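Table utensil sorting

Table utensil sorting is the household practice of dividing small eating implements, chiefly chopsticks and soup spoons, among the trays, tubs and jars meant to hold them. It takes place after washing and before the next meal, a period that varies in length with the number of people in the house who believe it is someone else's turn. The practice differs from drawer organizing, its better-publicized relative, in that everything is kept out in the open, where guests can form an opinion.

The subject has attracted little formal study. Most of what has been set down comes from household manuals, the printed cards that arrive with tableware sets, and the newsletter of the Hakinport Table Society, whose contributors have disagreed about spoons in nearly every issue.

Terminology

In the Hakinport usage, "standing" means that a utensil is kept upright in a container, and "lying" means that it is kept flat on a tray. A "mixed lie" is a tray holding more than one kind of utensil. A "heap" is a mixed lie belonging to a person one does not care for.

The word "set" causes trouble. Sellers apply it to whatever is in the box. Households apply it to whatever is left.

Containers

Almost any vessel taller than it is wide has been used to hold chopsticks, including jam jars, flower pots and a good many mugs whose handles have come off. Purpose-made holders usually have holes in the bottom for drainage. Plastic storage bins are a popular substitute. They are light, easy to rinse and already in the house, having been bought for some other purpose that has since been abandoned.
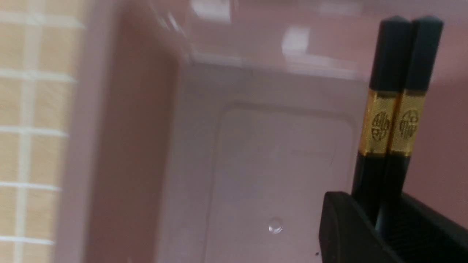 The chief objection to bins is that a solid floor holds whatever runs down to it. Soledad Esquivel, in her pamphlet The Utensil at Rest, advises wiping the floor of the container each time it is emptied, and adds that she has met two people who do this. A folded cloth in the bottom is often suggested. It works well until it is forgotten, after which it becomes the thing that needs washing.

Width matters more than depth. A pair of chopsticks in a wide bin will lean, and a pair that leans will sooner or later slide along the wall and lie down. Owners of wide bins tend to fill the space with other things to prop the chopsticks up, so that a container chosen for its roominess ends up with a whisk in it.

Chopsticks

Chopsticks are sorted by pair, then by length, and in more ambitious households by owner. The pairing stage is simple when all the sticks are alike, and this is the strongest argument for buying them alike. Where patterns differ, sorting is done by the decorated end, and the sticks are laid with all the decoration facing one way until the sorter loses interest.

Which end should point up in a standing container is a matter of settled disagreement. One party holds that the eating ends should be up, to keep them off the floor of the container. The other holds that they should be down, so that nobody's fingers touch them when a pair is drawn out. Medrano, a small town with an annual tableware fair each May, is said to be eating-end-up on the north side of its river and eating-end-down on the south, though the fair's own program describes the matter only as "lively."

Square-sided chopsticks roll less than round ones and are accordingly preferred for lying storage. Lacquered and metal-trimmed sticks should be dried by hand. Bare wooden sticks should be dried completely before they go into anything with walls, as they hold on to damp and later to smells.

Soup spoons

The flat-bottomed soup spoon, usually ceramic, is the more difficult half of the work. Its bowl is deep, its handle is curved or channeled, and it has no wish to lie beside another spoon of the same shape. Several laid down together will ride up over one another. Nesting them bowl in bowl saves space and gives a tidy result, at some risk to the rims, which chip.

Standing storage suits them poorly. Handle down, they are top-heavy; handle up, they collect crumbs. Most manuals settle on lying storage with the bowls all at one end. The card supplied with the Ristum tableware line, otherwise a calm document, gives this instruction twice and underlines it the second time.

The Drovulo method

The best-known formal system is the Drovulo method, taught in evening classes and summarized in a handbook of 80 pages, most of them about trays. It proceeds as follows.

Clear the tray completely and wipe it. Students who skip this step are asked to begin again.

Lay the spoons first, at the upper end, bowls pointing away from the sorter. Spoons are the heavier item and will push chopsticks out of place if they come second.

Lay the chopsticks below the spoons, decorated ends together, with a finger's width between the two kinds. The handbook permits the chopsticks to lie at a slant on a short tray but calls this "a concession."

Stop when the tray is full, and find a second tray.

Critics point out that the finger's width seldom survives the walk to the table. The handbook's reply is to walk more slowly.
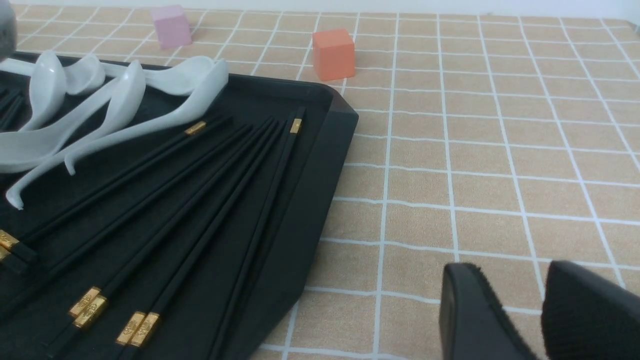 Trays and table coverings

A tray with a raised rim is the usual choice for lying storage, for reasons that become clear the first time a flat board is carried down a step. Dark trays show off white ceramic to advantage and make black chopsticks hard to find, so a household that owns both has to decide which it would like to see. Pale trays reverse the difficulty and show soy sauce.

Checked and gridded tablecloths are sometimes recommended to beginners, who may use the printed lines to set a tray straight. Experienced sorters consider this a crutch. They also tend to have crooked trays.

Hakinport count

The nearest thing to a survey is the count carried out by the Hakinport Table Society among its own membership. Of 700 households sent a form, 69 returned it. Together they reported owning 3,000 chopsticks, a total the society printed without comment, and a quantity of soup spoons that could not be established, as several members had included ladles.

Asked how often they sorted their utensils, respondents gave answers from "after every meal" to "when we moved." The form had left a space for remarks. Most of these concerned the other people in the household.

See also

Cutlery drawer
Dish rack
Chopstick rest
Ladle (disputed)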